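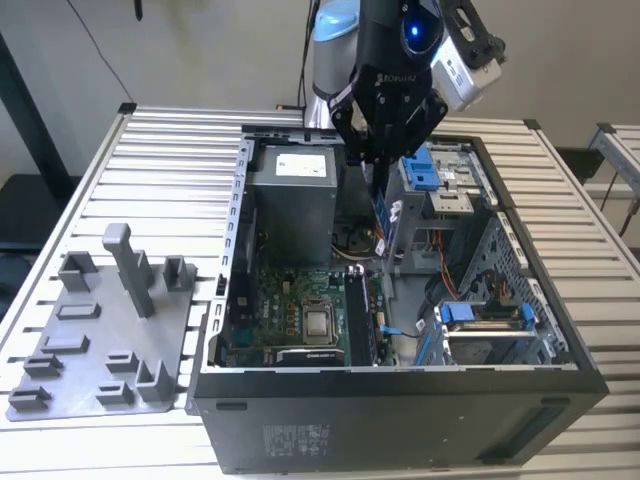

Robot arm over an open computer tower on a slotted aluminum table.

Home | News | Events | Reports | Contact

Open day at Gidau: how companies put AI to work

Gidau opened its Menddale offices to visitors in September, with talks on business software in the morning and a tour after lunch. The main hall seats 300 and was nearly full for the first session.

Floston, an insurance firm, described a system that sorts incoming claims letters. It started with 15 staff and now covers 400. Training took longer than the software setup – most of the delay was in agreeing on category names.

Guthrie showed a tool that drafts replies to supplier emails. A clerk still approves each one. The demo was slow, and the speaker skipped the part on pricing. 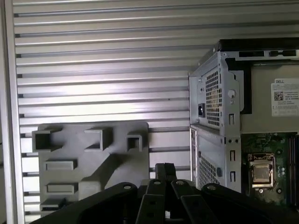
Does a company need its own data team to start?

Floston began without one. It used 3 people from the claims office and hired an analyst later.

The tour took in the support desk and the training rooms. Coffee was on the second floor, and parking was tight by noon. Slides are available from the Gidau front desk on request.

Last updated: Apr 8, 2019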